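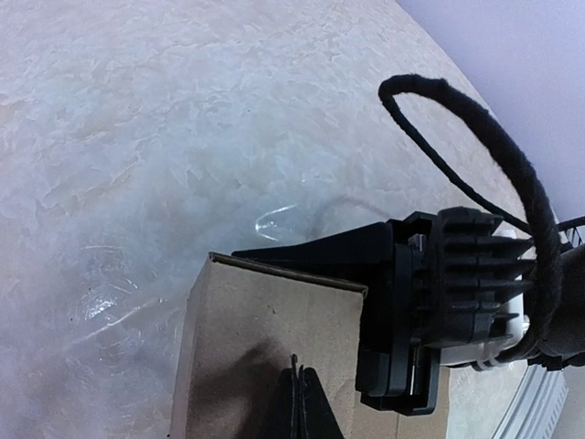
Frequently asked questions about our town's climate plan

I'm Laiba Virk, and I write the Parar newsletter, where I get a lot of mail about what the town council is (and isn't) doing on climate. I've been answering the same things over and over, so I put my replies on one page. Last updated November 2019.

So what is the plan, in plain words?

It's a 36-page document that says how the town wants to cut the energy it uses in its own buildings and vehicles, plus a shorter section on what it would like residents and businesses to do. The first part has money behind it. The second part is mostly encouragement, and I wish it had more teeth.

Does it cover my house?

Not directly. The council can't make you swap your furnace, and nobody is coming to inspect your attic. It does cover the library, the pool, both fire stations and the bus garage. The pool is the big one (heating all that water!) and it gets its own chapter.

Is there any help if I want to insulate?

Yes! There's a grant of up to $500 per household, and you can put it toward attic insulation, storm windows or sealing up drafts. Renters can apply too, as long as the landlord signs page two. The form is at the front desk in town hall. Ask for the Nilineo grant, that's the name the staff know it by.

How many people have applied?

773 households the last time I asked. I had guessed a lot fewer, so I was really happy to be wrong. They're still working through the pile, and my own application took nine weeks, so apply before it gets cold if you can.

Will my property taxes go up?

The plan doesn't raise them. Most of the building work gets paid for out of the repairs budget, which was going to be spent on those same boilers anyway. Could a later council decide to do more and charge for it? Sure, and you'd get to vote on the people deciding.

What's going on with the Yaman Street bus?

Ugh. The plan promises a bus every half hour, and right now it's hourly and stops early in the evening. The council says the new schedule depends on hiring drivers. I've asked for a date twice and haven't gotten one. If you ride it, please write to them and say so, they do count letters.

Can a small town really make a difference?

I get this one more than any other. Our town is tiny, I know. But the council decides where buses go, what gets built and how far you have to walk to buy milk, and those choices stick around for decades. I'd like them made with some thought.

How do I speak at a meeting?

Sign up at the door and you get three minutes. The next session on the plan is in February, in the upstairs room at the Wondier building, and the elevator is around the back by the bike racks. If you hate public speaking, hand in a written comment and the clerk will add it to the record.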